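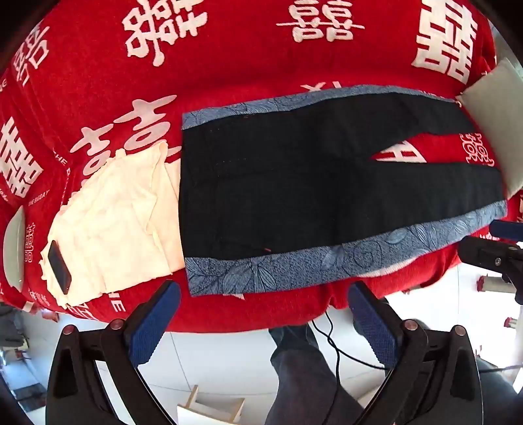
*Black panel with blue leaf borders, laid out on the red double-happiness bedspread.*

# Flalside Linens: folding and sorting notes

Welcome, and thank you for stopping to read. Flalside Linens is a small collection of pictures and notes on the handling of household cloth: bedspreads, panels, scarves, pillow covers, and all the odd pieces that end up at the back of the closet. It was put together under the Kellden home textiles project for people who like to look closely at how fabric behaves when it is spread, smoothed, folded, and put away. If you work on fabric care guides or teach folding, or you just have a linen closet that needs some attention, I hope there is something in it for you.

I have tried to keep this file readable from top to bottom, but you can skip to **Labels** if you only came for the vocabulary.

## What's in the collection

| Item | Value |
|---|---|
| Still pictures | 600 |
| Pieces of fabric | 293 |
| Fabric groups | 6 |
| Written notes | one text file per piece |
| Language of notes | English |

Many of the pieces appear more than once, some flat and some folded. A few stubborn ones appear mostly in a heap, and I have left those in. A heap is how a lot of laundry spends its life.

## The six groups

1. **Spreads** — bedspreads, quilts, and coverlets. These often serve as the surface for everything else, so you will meet the same ones again and again.
2. **Bordered panels** — flat lengths with a printed or woven strip along one or more edges.
3. **Plain cloths** — white, cream, and solid colors with no print to speak of.
4. **Covers** — pillow covers, cushion covers, and bolster sleeves.
5. **Wearable lengths** — scarves, wraps, and shawls.
6. **Offcuts** — remnants and unfinished pieces, including anything with a raw or frayed edge that nobody has gotten around to hemming.

Some pieces could sit in two groups. When that happened I chose the one that matters most for folding, and made a comment in the note file.

## Working on a patterned spread

A plain white sheet would have made a tidier background, I know. But most people fold laundry on the bed they sleep in, with whatever spread is on it, and I wanted the collection to show that.

The red spread in the opening picture is a good example of what this means in practice. Its white 囍 characters come in several styles, with little bits of English lettering in between, and they turn up wherever the cloth on top leaves room for them. At the right of the black panel there is a triangular gap where the red comes through, with part of a character in it. If you are marking the outline of the panel, please follow the black edge and leave the gap out. It belongs to the spread.

The crumpled cream-white cloth beside the panel is marked separately. Its edge is wavy and frayed, and I would ask you to follow the waves as well as you reasonably can. A straight line drawn through the middle of them loses the very thing that makes the piece interesting.

Everyday things resting on the fabric, like the black smartphone on the cream-white cloth, get the label `object_on_cloth`. Cushions and pillows that are simply part of the bed get `bedding`.

## Labels

- `flat`: lies open, with no fold larger than a hand
- `part_folded`: at least one clear fold or split, the rest open
- `crumpled`: wrinkled all over, no fold you could name
- `stacked`: folded and placed on another folded piece
- `border_printed`: carries a patterned strip along an edge
- `edge_frayed`: threads or fringe showing at the edge
- `thread_loose`: stray stitches or thread ends on the face of the fabric
- `object_on_cloth`: something other than fabric rests on the piece
- `bedding`: cushions, pillows, and the like

You may use as many as apply. The black panel, for instance, has `part_folded`, `border_printed`, and `thread_loose`, the last for the faint red thread line and loose stitches toward its lower left. Those are easy to miss against all that blue and black, so do zoom in before you decide a dark piece is clean.

## A word about borders

Borders deserve more care than they usually get. When two opposite edges have strips of different widths, as on the black panel, write the note with the narrow one first. We settled on this after an earlier round of notes had them every which way — and comparing those files was no fun at all.

For the print itself, everyday words are fine. "Pale blue outlined leaves and speckles" is a perfectly good entry. Please don't guess at fiber content from a picture. If there is no care tag in the note file, the fiber line stays blank, even when you feel quite sure.

## Folder layout

```
flalside/
 README.md
 pictures/
 notes/
 labels/
 grundik_chart/
```

The `grundik_chart` folder holds the Grundik folding chart, our own set of line drawings for the common folds: halves, thirds, roll, and envelope. It prints nicely on ordinary letter paper.

## Known gaps

Wearable lengths are thin on the ground, and only 20 of the pieces are offcuts. Colors are uneven too, with far more red and white than green. The next update, planned for January, should help with the scarves at least.

## Credit and use

Please credit the collection as "Flalside Linens, Kellden home textiles project." The label wording was revised by Tomaszewski, and questions about a particular label are best sent that way, with the name of the note file in the subject line. Corrections are very welcome, however small, and spelling fixes count.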